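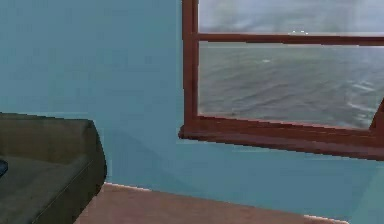 The Second Projector

Film history tends to be written from premieres and prizes. Archana Khurana works from invoices. Her subject is Dreketti, a distributor that supplied community halls with films in Hindi, Tamil and Cantonese at a time when the main circuits booked almost none of them.

The company's ledgers list 2862 bookings. Each line gives a title, a hall, a hire fee and the number of reels sent. Khurana has entered them all in a database and sorted them by print, so that the path of a single copy can be followed from town to town until it was too worn to hire out.

The records show how thin the supply was. Most titles existed in one print. A film running 142 minutes filled eight reels, and a hall with one projector had to stop for every change. Dreketti charged less for these bookings and lent a second machine where it could.
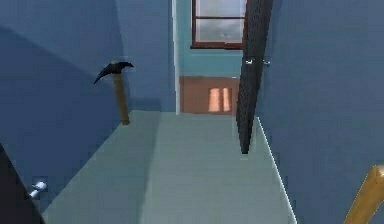

Fees were low, but transport was not. Prints went by rail in steel cases, and the hall paid the return carriage. In several months the carriage came to more than the hire.

Ming-te Ho, who projected for the Brandão hall as a teenager, remembers the cases arriving at four in the afternoon for a show at seven. He checked every splice by hand before threading. Subtitles were often missing from the first reel, where the damage was worst, and someone would read a translation from the side of the stage.

Twenty of the prints survive. They are held at Skendisent, where two have been scanned so far. Colour fading is severe in the later stock, and the sound on one reel has been replaced from a tape copy.

Khurana's next task is to match the ledgers against local newspaper listings, which printed the titles in at least three spellings. The first scans will be shown in June, with the reel changes left in.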